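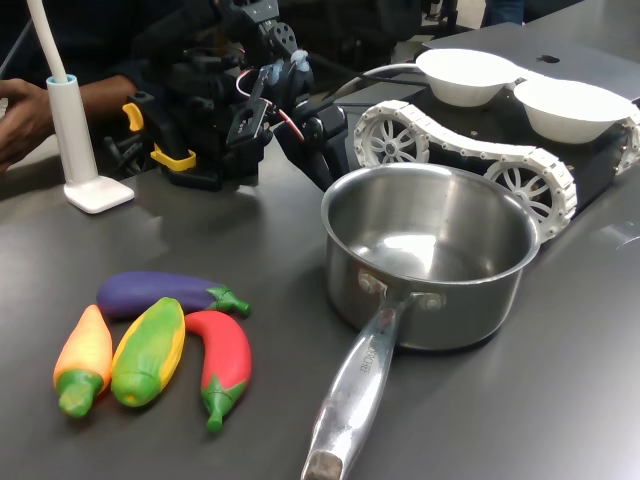
Toy vegetables and saucepan on the gray table, item 3.

Verdale Play Library, minutes of the March meeting

Started 10:45, room was locked till then. Apologies: two, both by text. Last minutes agreed, one fix: the Pacheco room booking is for mornings, not all day.

1. Matters arising

Shelf labels done except bottom row. Bottom row waits until the puzzles are sorted, no point labelling twice.
Door stop still missing. Buy another.
Key to the tall cupboard: found, copied, copy on the hook by the sink.

2. Money

Balance 2308 after the Hekura invoice was paid. Fees in since last time not yet banked, will show next month. Someone asked if the late fee is worth chasing. Long talk, no change. Leave it as it is and put a reminder in the borrowing bag.
Agreed up to 46 dollars for replacement bits for the kitchen sets, see below. Receipts please, the till kind, not a photo of a bank app.

3. Play kitchen sets

Main item. The sets have drifted, pieces from one bag turning up in another. Plan is to lay it all out on tables, match it up, and re-bag with a proper list inside each lid.

Vegetables: eggplant, corn in its green husk, red chili pepper, and the yellow and orange pepper with the green cap. Keep these four together as one bag, "Vegetables A". The yellow and orange one has been written down as a carrot on the old list, change to pepper. Old list also says "purple thing". Change to eggplant.

Pan: the stainless saucepan with the long handle. Discussion on whether a real metal pan should go out with play food at all. For: kids like it better, it sounds right when you stir, lasts for years. Against: weight, noise, and one family said it came down on a foot. Also takes up half the bag. Lettering stamped near the handle is hard to read so can't order a match from that.
Agreed: saucepan stays in the room for drop-in play, does not go out on loan. Lighter pan to be bought for the loan bag, out of the 46.
End of the handle is scuffed, check it with a finger for rough spots before next session. If rough, sand or retire it.

Fruit: not looked at, ran out of time. Carry over.

Washing: warm soapy water, towel dry, then leave out on the rack overnight before bagging. Do not bag damp, we had that smell in the fall. Pan can go throught the dishwasher at the Vomau Street hall if someone is going that way.

Bags: drawstring ones are splitting at the bottom. Try the zip kind, buy 2 and see how they hold up before getting more. Clear if possible so people can see what's in there without tipping it out on the floor.

4. Tables

The dark gray tops show every fingerprint. Wipe with a dry cloth after the wet one. Spray is under the sink, the unscented one, the other bottle is for floors!!
Overhead light shines back off them a fair bit. Suggestion of a cloth for story corner, oilcloth or similiar. One member has a roll at home, will bring it to try. No spend.
Tables to be pushed back to the wall at the end, the dance class complained again.

5. Loan rules

Kitchen sets to stay at a three week loan. Request for longer over summer, OK for July and August only.
Missing pieces: borrower tells us, we cross it off the list in the lid, no charge for a single piece. Whole bag lost is a different matter, deal with it when it happens.
New wording for the borrowing form read out. Too long. Cut to one page and bring back.

6. AOB

Train track: two boxes offered from a house clearance, yes please if wooden. Need to be picked up.
Dress up rail is wobbling again, tighten the wheels.
Sign on the front door still has the old hours.
Tea and coffee nearly out.

Actions
Zip bags and light pan: to buy before next session
Kitchen list: retype, with pepper and eggplant corrected
Saucepan handle: check
Fruit: lay out and match, next meeting
Form: cut to one page
Door sign: new hours
Door stop

Next meeting same time, same room, bring the fruit bags. Closed 12:20.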